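**Mitcombe to Bring Assembly Arms Into Its Staff Kitchens**

December 8, 2018

Mitcombe will place robotic arms in three of its staff kitchens next year, the company's catering department announced. The arms will assemble simple hot lunches, beginning with hot dogs, under the supervision of the kitchen employees who prepare those meals by hand today.

The decision follows a planning period that opened in October, when the department and its equipment supplier, Wullis, began working through the lunch routine in computer simulation. Meals are first assembled in a rendered kitchen, where a motion can be repeated and corrected without using food or taking up a counter during service. Wullis reports that 4000 simulated assemblies have been run to date. The software that plans the arm's movements is supplied by Stemier.

Mitcombe's kitchens serve around 600 lunches on a working day. Most of the labor falls in a short period before noon, when employees stand at the counter opening buns, filling them and setting out plates. The department's own review found that this stretch of the shift accounted for the largest share of complaints about sore wrists and shoulders, and that it was the part of the day employees most often asked to trade with one another.

Under the new arrangement, the arm will take over the placing of sausages into buns. Cooking, seasoning, toppings and the handling of all special dietary orders will remain with employees. Each kitchen will have one person per shift assigned to the arm. That person will load the plates, start and stop the work, and check every meal before it leaves the counter. The assignment will rotate weekly, and no employee will be required to take it for two weeks in a row.

The department stated that no positions will be eliminated as a result of the installation. Hours released from assembly will be moved to the serving line and to the afternoon cleaning period, both of which have been short of staff. Start times will change for some employees. The early shift will begin half an hour later than it does now, and a revised schedule will be posted in each kitchen before the end of the month.

Employees raised several concerns during the planning period. The most frequent was pace. A number of kitchen workers asked whether the arm would set the speed of the line and whether their own output would be measured against it. The department has agreed in writing that the arm's speed will be set by the employee assigned to it, and that records kept by the equipment will not be used in performance reviews. A second concern was space. Counters in the older kitchens are narrow, and employees asked that a clear walking path be kept behind anyone working near the arm. The floor plans have been redrawn to allow for this.

Training will be provided by Acheampong, the firm that already conducts Mitcombe's food safety courses. Sessions will be held during paid hours and will cover safe distances, the stop control, cleaning of the gripper, and what to do when a bun or sausage is dropped. Employees who complete the course and take on the supervising assignment will receive the same hourly supplement now paid to shift leads. The supplement will apply only to the weeks in which they hold the assignment.

The simulation work has not been free of difficulty. In an internal summary, Wullis listed 542 attempts in which the sausage was released too early or came to rest on the edge of the bun. The firm has since slowed the final part of the motion and changed the angle at which the gripper approaches the plate. Further runs will be made with plates in different positions on the counter, as employees rarely set them down in the same spot twice.

The first kitchen will operate the arm on a trial basis, with a full crew on hand to prepare lunch in the usual way if needed. Employees may submit questions in writing to the catering department until the trial begins. Answers will be posted beside the revised schedule.
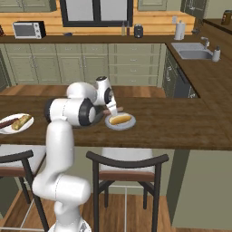
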